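Kitchen robot thread, part whatever! We're back at it and the arm has met the frying pan.
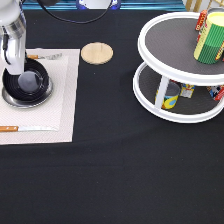

Sesilstead College Robotics Club | Team Purndale

So our project this year is setting the table and helping out at the stove, and yes, we've got our own little kitchen going on a black tablecloth. Placemat, orange-handled utensils, coaster, and a two-tier lazy susan with groceries on it.

The pan is my job. Black pan on top of a white placemat sounded like a terrible idea to me back in January, and I lost that vote. (I'm over it. Mostly.)

What we're working on now is pressing down in the pan without shoving it across the mat. Our code is called Tôn, and Tôn has two moods: way too gentle and way too strong. We're looking for a third one!

The rules say 10 tries per task and you need a score of 40 out of 60 to move on. I've been redoing the part where the arm comes straight down, and I've changed the speed so many times that my notes are just crossed-out numbers.

Next up is the lazy susan. Grabbing something off the lower tier with the upper one in the way... I keep drawing it on napkins and hating every drawing.

Demo day is 11th July, come say hi if you're near campus! And if anybody has tips on soft contact, my replies are open. Okay, back to the pan.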